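Neighborhood News > Household > The Skeptical Shopper

The Skeptical Shopper: Do You Need to Pay Someone to Get Rid of Your Stuff?

by Mereana Cosgrove

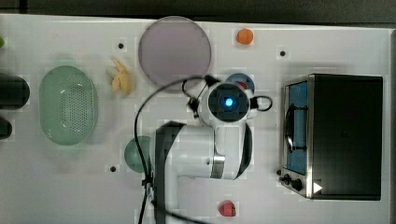 Every spring the flyers start showing up in my mailbox, and every spring they promise the same thing. Your home will be calm. You will find your scissors. All it will take is a kit, or a course, or a nice person with a label maker who comes over and helps you say goodbye to your fondue forks.

I got three of these in May. One was for Clolard, a decluttering course you take on your phone. One was for Burum, which sends a person. The third was for a set of stacking bins called Lollero, and I'll get to the bins, because I have feelings about the bins.

Let me say up front that I am not a tidy person and I'm not against tidy people. My sister's pantry looks like a store and I enjoy standing in it. What I doubt is the idea that tidiness is a product, and that the reason my hall closet won't shut is that I haven't bought it yet.

Start with the course. Clolard costs $75 for eight weeks, and I paid it myself because this column doesn't take freebies. You get a video on Monday-type energy at the top of each week, a worksheet, and a message board where people post about their linen closets. The videos are pleasant. The woman in them has a soothing voice and a very clean counter. By the third week I noticed that I was watching videos about drawers in a house where no drawer had been opened. The worksheet for that week asked me to write a letter to my future kitchen. I didn't write it. I did empty the junk drawer that afternoon, mostly out of irritation, so perhaps the course works after all and they should put that in the flyer.

There is good advice in there if you dig. Do one small space at a time. Don't start with photographs, you'll sit on the floor until dinner. Put the donation bag in the car the same day. All of that is also in the pamphlet at the library, which is free, and in the mouth of any grandmother.

What bothered me more was the tone. The course treats clutter as a sign of something wrong with you. Week four is about "the fear behind the pile." Well, maybe. Or maybe the pile is there because there are two kids in the house and one of them does soccer and nobody has gone through the coats yet. Some piles are just what a busy month looks like. I would have been happier with a video about coats.

Then there's Burum, the people who send a person. I didn't hire them, because a single day costs $400 and I couldn't look my checking account in the eye. A neighbor of mine did, and she let me sit at the kitchen table and be nosy. The organizer was quick, polite and clearly good at the job. She got through the pantry and most of the garage shelves before four o'clock. My neighbor was thrilled and I was impressed.

I went back in six weeks. The pantry was holding up fine. The garage was halfway to where it had been. When I asked about it, my neighbor said the system made sense to the organizer but it didn't match where anybody in the family puts things down. The bike helmets had been given a shelf on the far wall, very neat, and every helmet was on the floor by the door. Of course they were. That is where you take off a helmet.

I don't think that makes the service a rip-off. If you're moving, or clearing out a parent's house, or you've had surgery and can't lift anything, an extra pair of hands for a day may be worth every cent. I'd pay it for the parent's house alone. But you should know what you're buying, and it's a day's labor from somebody with a cooler head than yours. The flyer says "a lasting transformation." I'd ask them to put that part in writing.

If you do call a service, this one or any other, here's what I would want to know before giving them a card number. Do they charge by the hour or the day, and does the day include lunch? Who hauls things away, and is that extra? Do they sell bins, and do they get a cut of the bins? Will they do a half day? Can they tell you over the phone, in plain words, what one closet would cost? My neighbor hadn't asked about hauling and it was extra.

Now the bins. Lollero makes clear stacking boxes with lids that click. They look wonderful in the pictures, full of lentils. The company would like you to buy a starter set before you sort anything, and this is exactly backward. You can't know what size box you need until you know what you're keeping. People buy the set, find that half of it doesn't fit the shelf, and then they own all their old stuff plus a stack of empty boxes. I have met those empty boxes in more than one garage. In mine, they are holding up a broken lamp.

A clear box also doesn't make a thing useful. I had a box of phone chargers for phones we no longer have, and for a year I felt good about it because the lid closed. Same with the box of small toys. Every home with a child in it has one of these, the plastic animals and the odd wheel and the little whatsit that came with a meal. Sorting that stuff by type is a fine way to lose a Saturday-sized chunk of your life, and the kids will dump it out before bedtime. One big basket does the job. If you can't find a basket, use the box the diapers came in.

I'm just as doubtful about the rules, by the way, and the rules cost nothing. The one about getting rid of anything you haven't used in a year would have cost me my canning pot, my good black shoes, the tire chains and the folding chairs. I used all of those this past winter after ignoring them for longer than that. The one about bringing home one new thing only if an old thing leaves is better, though I notice I cheat by throwing out a pen.

And I have never gotten anywhere with holding an object and asking how it makes me feel. The plunger makes me feel bad. It stays.

So what do I think works? Less than anybody wants to hear, and it's slow. Pick the spot that annoys you most. For me it was the end of the kitchen counter, where the mail goes to retire. Take everything off it. Throw away what's trash, walk the rest to where it lives, and if something doesn't live anywhere, decide now if you want to give it a home. Then stop. Don't let the counter talk you into the cupboard. I did the counter one evening before supper and the hall closet the following week, and that one took two evenings and a bad mood.

Put things near where you drop them anyway. We put hooks by the back door at a height the kids can reach, and the coats are now on the hooks more often than they're on the chair. Not always. The hooks came from the hardware bin in the basement, so I can't even recommend a brand.

A word on donating, too, since the flyers all make it sound like the happy ending. The Treloar thrift shop on the avenue has asked me to pass along that they can't take car seats, mattresses, bed pillows or anything with a missing cord. Puzzles are welcome if the pieces are all there, and they'd like you to check, because they can't. Bags left outside after closing get rained on and go in the dumpster, and the shop pays for the dumpster. If you wouldn't hand it to a friend, don't hand it to them. They have a drop-off door at the side and somebody is there until five.

You may have better luck than you'd expect giving things straight to a person. I put a card up on the board at the laundromat for a high chair and a box of canning jars, and both were gone by the next morning. The man who took the jars brought me back one with pickled beets in it. I don't like beets, but my sister's pantry does.

One last flyer note. The bin people print a line saying the average home holds 3000 things its owners don't need. There's no source for it, and no word on whether a paper clip is a thing. I wrote to ask how they got that number and who did the counting. So far I've had an automatic reply thanking me for my interest, and a coupon.

If you've hired an organizer and the results stuck, I would like to hear about it, and I mean that. Tell me what you paid, which room it was, and what it looked like six months later. Send the six-months-later part even if it's embarrassing. Next time I'll be looking at gutter guards, which a very confident young man tried to sell me on my own porch.

Contact: The Skeptical Shopper, 1131 Treloar Avenue | Copyright Neighborhood News, all rights reserved | Back to top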